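4 de setembro de 2018
por Leonilde Marinho

O estojo

A camioneta para Bouazza saía às duas. Faltava pouco para a uma e Tatiana ainda não tinha mala feita, nem almoço, nem os recibos da tia. Sobretudo os recibos.

— Estão no estojo — gritou a Štefánia do quarto. — O das escamas!

Que escamas.

— O verde! Parece um peixe!

Tatiana abriu a gaveta da cozinha. Pilhas, elásticos, uma vela partida. Fechou. Abriu a outra, panos, um saca-rolhas. Nada. Um garfo caiu e ficou no chão, não havia tempo para garfos.

A tia Štefánia Michalík guardava tudo o que tinha fecho. Bolsas, bolsinhas, estojos de óculos que já não tinham óculos. Quando deixou a loja em Grorngate trouxe os fechos consigo, dizia o Otakar, e deixou lá a mobília. Era injusto mas era quase verdade. Em cada bolsa uma coisa: botões, a certidão do casamento, um dente. Abria-se uma à procura de tesoura e aparecia um telegrama.

E agora os recibos. Duzentos e quarenta e oito euros pagos à Diltine por um quarto que nunca foi arranjado, e o senhor Ranjbar à espera deles no balcão até ao fim da tarde. Sem papel não há devolução. Ehsan Ranjbar tinha-lhe dito isto ao telefone, muito educado, duas vezes.

— Não está na cozinha, tia.

— Então está na mesa.

A mesa. A mesa tinha papéis por cima, a água, o cesto, panos escuros amontoados que alguém devia ter dobrado ontem. Tatiana foi direita ao cesto, levantou o que estava dentro, pousou outra vez. Olhou para o relógio. Treze e quatro.

— Vê debaixo do pano!

Debaixo do pano, mais pano. Puxou uma ponta verde e veio um forro, uma bolsa preta por fora, verde por dentro, aberta, vazia. Enfiou a mão até ao fundo na mesma. Migalhas. Uma moeda que já não servia em lado nenhum.

— Tem forro verde, esta. É esta?

— Essa é a preta!

Pois era.

Ficou parada com a mão dentro da bolsa, e pensou no Otakar, que teria achado aquilo num minuto, ou que teria fingido achar. Otakar Sýkora tinha esse dom. Chegava, dizia «já está», e metade das vezes não estava, mas a casa acalmava-se. Desde novembro que ninguém dizia já está.

— Tatiana? Encontraste?

E lá estava ele, em cima do papel branco, onde ela tinha passado os olhos três, quatro vezes. Verde sobre verde, fila atrás de fila. Escamas, ou ondas.
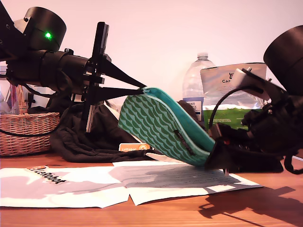
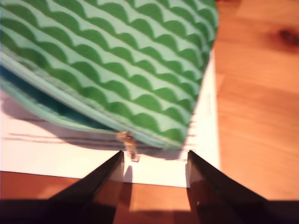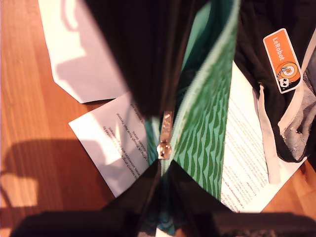
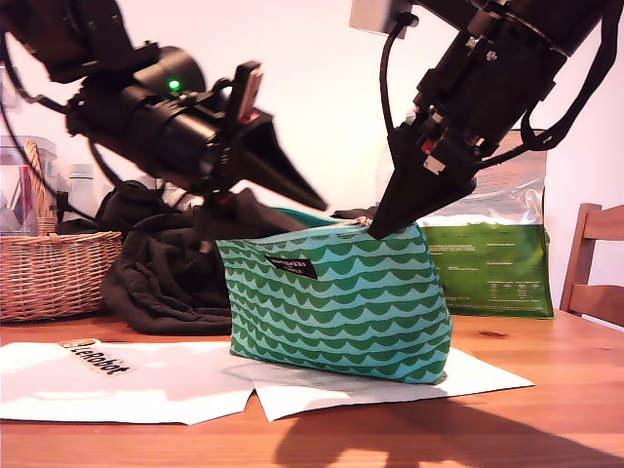 — Encontrei!

— Abre devagar, que o fecho prende.

Ela abriu depressa. O fecho prendeu.

Claro que prendeu. Puxou para trás, para a frente, um dente de cada vez, a unha a escorregar. A tia apareceu à porta com o casaco só numa manga e ficou a ver, sem ajudar, que era a maneira dela de ajudar.

— O teu tio punha-lhe sabão.

— Não tenho tempo para sabão, tia.

— Uma pontinha. Do seco.

Tatiana foi buscar o sabão. Pisou o garfo. Disse uma palavra que a tia fingiu não ouvir. Esfregou uma pontinha, do seco, ao longo dos dentes, e o fecho correu até ao fim com um barulho de nada.

Lá dentro, os recibos, dobrados em quatro, presos com um clipe. E atrás dos recibos um envelope pequeno, sem selo, com a letra do Otakar. Dizia «Bidden, quarto 21».

— O que é isto?

A Štefánia enfiou a outra manga. Levou o seu tempo, botão a botão, a olhar para a janela.

— Foi onde ficámos quando a camioneta avariou — disse. — Há muitos anos. Não tinha aquecimento. Ele quis guardar a conta.

— E está aí dentro, a conta?

— Não sei. Nunca abri, era dele.

Treze e vinte e dois. Da janela ouvia-se já a rua, gente com malas a descer para a paragem. Tatiana tirou os recibos, contou-os mal, tornou a contar. Meteu-os no bolso de dentro. O envelope deixou-o onde estava, encostado ao pano, e fechou o estojo devagar desta vez.

— Levas isso? — perguntou a tia.

— Levo só os papéis.

— Leva tudo. Perdes os papeis, soltos.

Então levou tudo. Na escada lembrou-se do almoço, e a tia, atrás, já trazia um pão embrulhado dentro de uma bolsa com fecho que Tatiana nunca tinha visto.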